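Equipment Services Newsletter, May
Waltis tabletop kit now open for loan requests

The Equipment Services office has added the Waltis two-arm tabletop kit to its list of loan items for teaching and research groups. The kit is supplied by Ollmont and was reviewed by our staff over a period of 10 weeks. Etornam Aidoo led the review, and the full report may be requested from the office.

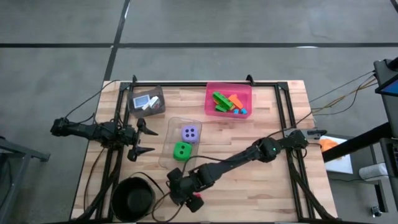
The Waltis kit is offered as a complete station, so a borrowing group does not need to source a frame or mounts of its own. Setup took our reviewers one morning. The black extrusion frame marks out the work area on the tabletop, and trays, bins and a bowl can be arranged inside it to suit the exercise. Foam dice and toy building blocks proved suitable objects for a first sorting task — they are light, easy to tell apart and cheap to replace. The reviewers noted that cables on the left side take up table space, and they advise groups to plan their layout with this in mind.
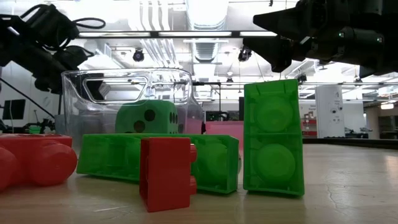
Can a group borrow the kit without previous experience in robotics?
Prior experience is not required, but at least one member of the group must complete the introductory session, which lasts three hours and is taught by Mariama Ayaaba.

The reviewers rated the written guide as clear and the control software as adequate. Their main criticism concerned spare parts, which must be ordered through Ollmont and were slow to arrive. Kálmán Csizmadia has arranged for a small stock of replacement fingers to be held at our office, and borrowers may draw on it during the loan.
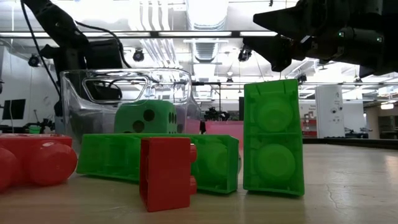 Gripper and building blocks at the Waltis station.

Loans run for up to three weeks and may be renewed once if no other group is waiting. Requests should state the intended use, the room and the name of the person responsible. They should be sent to Yaw Nartey at the Equipment Services desk, who will confirm the collection time in writing.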